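From: Bjarke Lauritsen
To: Live sound and touring list
Subject: Re: Re: Monitor feed for the Trolinard set

Godelieve Vanhove wrote:

> The house desk at Trolinard has five aux sends, and two are taken
> by the reverb and the delay. That leaves three monitor mixes for a
> band of six. Can the horns share a wedge, or do we need to rent a
> second desk from Mansour? Also, does anyone know the room's problem
> frequencies? Last September the vocal wedge rang all through the
> slow numbers.

Godelieve,

The horns can share. I have run that band on three mixes twice, once at Ridach and once outdoors. Mix 1 is vocals and acoustic guitar. Mix 2 is bass and drums. Mix 3 is horns and keys, with the keys kept low, as the player brings a small amp and hears himself from that. Take all three pre-fader, or every move you make out front will turn up on stage.

You can get a fourth mix by giving up the delay send. The set uses delay on two songs, and a pedal on the vocal insert would cover both. I would leave it as it is unless the drummer asks for his own feed.

On the ringing: I measured the room with the stage empty and the wedges in their usual spots. The worst peak was at 240 Hz, and it comes from the hollow riser. Cut 5 dB there with a narrow filter on the vocal wedge. Moving the wedge off the riser and onto the floor took away almost half of the peak before I touched the EQ, so do that first. Anything higher up was mild and changed with mic position.

Two other points. The stage box is wired in reverse on the return lines, so return 1 at the desk comes out at the socket marked 4. Label it before the line check. The power on stage left is shared with the bar fridge, and the compressor puts a click into any unbalanced line. Use the DI boxes with the ground lifted, or run the keys from stage right.

My patch sheet for the Ridach show is in the list archive as file 1049. The channel order should carry over except for the second trumpet, who is on a clip mic now - move him to channel 10 so he gets phantom power with the other condensers.

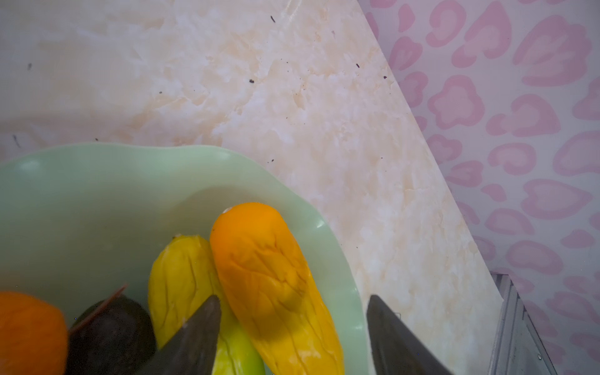

Godelieve has since replied that the riser is staying, as the drummer won't play without it, but that the vocal wedge can go on the floor about a yard in front. That is fine. Keep it out of line with the hollow side and start with the same cut. If it still rings, turn the wedge a little toward center before cutting deeper.

I will bring the measurement mic and a spare loom. Load-in is at four, and I would like the line check finished before the horns arrive.

Bjarke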